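Keeping a Cloth Flat on a Work Table

A loose cloth on a table is a nuisance. It bunches when you slide something across it, it pulls off the edge when your sleeve catches it, and anything standing on it goes over. I have covered tables for sewing, for kids' paint days, for sorting hardware and for repotting plants, and these are the methods I keep using.

Choosing the cloth

Plain woven cotton or a cotton blend is the easiest to live with. It lies down after one pressing, it goes in the wash, and it has enough tooth that small parts don't skate on it. Felt is good under glass and china but it collects thread and crumbs. Anything with stretch in it will ripple no matter how you fasten it.

Pick a solid color that contrasts with what you work on. Dark blue or dark green is good for light buttons, paper and white crockery. For black screws and dark thread, use something pale. Patterns hide dropped pins, and you will find the pins later with your hand.

Wash new cloth before you cut it. A length I bought for the sewing table shrank enough in its first wash that it no longer reached the back edge, and I ended up using it as a drop cloth under the paint shelf.

Measuring

Measure the tabletop, then decide how much you want to hang over the front. A few inches is plenty. A long drop gets caught under your knees, and a chair leg will find it sooner or later. If you only need to cover the part of the table you work on, leave the sides bare. You then have somewhere hard to put a mug or a ruler.

Hem the edges if the cloth will be washed often. If you can't be bothered, pinking shears will hold the fraying off for a good while. Iron-on hem tape also works, though the cheaper kind lets go after a few hot washes.

Fastening

Binder clips are my first choice. They cost little, they don't mark most tables, and they come off in seconds. Use the large ones on a thick top and the medium ones on a thin top. Check the jaw opening before you buy. Some tables have a deep apron under the edge and no clip will reach around it.

Do the back edge first, both corners, then smooth the cloth toward you with flat hands. Put the side clips on last, one on each side near the middle, and pull the cloth snug as you close them. The front can hang free. 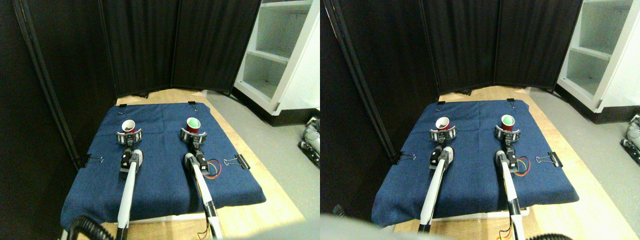 Will the clips dent a soft wood tabletop?

They can if they stay on for weeks at a time. Slip a folded bit of card or a scrap of felt under the lower jaw, and take the clips off when the table won't be used for a while.

Once a clip is on, you can pinch the wire handles and pull them out of the jaw completely. That leaves only the flat part on the table edge, with nothing for a cuff to snag on. Keep the handles in a jar. You need them to get the clip off again.

Other ways to hold a cloth

Spring-steel tablecloth clips, the picnic kind, are fine on tops up to an inch or so thick. They have a weaker grip than binder clips but a smoother outside, so they suit a table people sit around.

A strip of rubber shelf liner under the cloth stops most sliding without any clips at all. Lay it across the middle of the table, a little short of each edge. Do not leave it on a varnished surface over the summer. By the end of August mine had stuck to the finish, and I had to rub it off with a rag and a little vegetable oil.

Gladys Ñahui, who used to share a craft table with me, sewed a pocket in each corner and dropped a flat washer in. It keeps a light cloth down outdoors. Take the washers out before the cloth goes in the laundry or you will get rust spots.

Double-sided tape I don't recommend. It leaves gum on both surfaces and picks up lint for the rest of its life.

Getting creases out

Iron the cloth before you fasten it. If you forgot, mist it lightly with water on the table, stretch it a little with your hands, clip it and let it dry. This works on cotton. It won't do much for polyester, which needs a low iron and a pressing cloth. On a bare wood top, put a towel underneath first to keep the damp off the finish.

To avoid creases next time, roll the cloth on a cardboard tube. Wrapping paper tubes are long enough for a small table. Fabric shops often give away their empty bolts if you ask at the counter.

Working on it

Set out what you need before you start, and keep things that tip easily away from the hanging edge. For small parts or dabs of paint, lightweight cups in different colors are handy. Red for one kind, green for another, and you stop reading labels. Rinse them as soon as you finish. Acrylic paint sets hard in the bottom, and then you are picking at it with a fingernail.

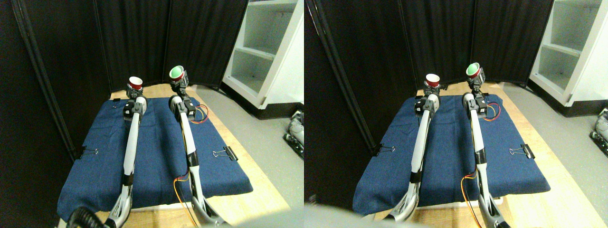
The red cup and the green cup

Keep liquids low in the cup, no more than a third full. If you do spill on the cloth, lift it straight up from the middle so the liquid stays in the fold, and carry it to the sink that way. Then look at the tabletop. Cotton lets water straight through, and a wet patch under a cloth can turn a wood finish white by morning.

Cleaning up

Shake the cloth outside before washing. Run a magnet over it first if you have been using pins. Lint comes off dark fabric with a damp rubber glove, wiped in one direction. It's quicker than a sticky roller and there's nothing to refill.

Wash dark cloth in cold water, inside out if it has a right side. For wax, put the cloth in the freezer for 20 minutes, crack off what you can, then iron the rest out between sheets of plain brown paper. For white glue, soak it in warm water before you wash it. Dried hot glue usually peels off if you freeze it the same way.

Wipe the clips too. The black coating chips at the corners after a year or two, and bare steel will leave an orange line on a damp cloth. When one starts to go, throw it out and put in a new one.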